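작업실 정리 요령: 로봇 동아리 빨래 과제 준비편
게시 2026-08-09

Bakuvness 학생 로봇 동아리의 이번 학기 과제는 옷 집어 옮기기다. 6월 연습 기록에서 추린 항목만 적는다.

바구니는 옆면에 구멍이 뚫린 밝은색 플라스틱을 쓴다. 테두리 색이 몸통과 다르면 입구 높이를 잡기 쉽다. 위치는 바닥에 테이프로 표시하고 매회 같은 자리에 놓는다.

옷은 한 번에 한 벌. 접지 않고 넣는다. 줄무늬나 배색이 있는 운동복이 단색 티셔츠보다 주름 방향을 읽기 좋다. 섬유유연제는 쓰지 않는다. 손가락 패드에 잔여물이 남으면 마찰이 달라진다.

손가락 나사는 35회마다 조임을 확인한다. 패드는 마른 천으로 닦고 3000회에서 교체한다. Turunen 규정집의 권장 주기는 더 길지만 우리 패드에서는 거의 124회 만에 모서리가 닳은 적도 있으므로 눈으로 먼저 본다.

전선은 주행 구역 밖으로 뺀다. 멀티탭은 벽 쪽에 두고 남는 길이는 크게 감는다. 이동식 화이트보드는 바퀴를 잠근 뒤 시작한다.

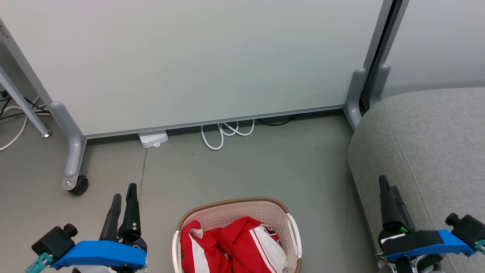 댓글 1
Plimance
저희 팀은 바구니 바닥에 미끄럼 방지 매트를 깔았더니 손잡이를 당길 때 밀리는 문제가 줄었습니다. 두께 때문에 입구 높이 값은 다시 재야 합니다. 매트는 Vostden 제품이고 잘라서 씁니다.

매트를 쓸 경우 바닥 테이프는 매트 바깥선에 맞춰 다시 붙인다.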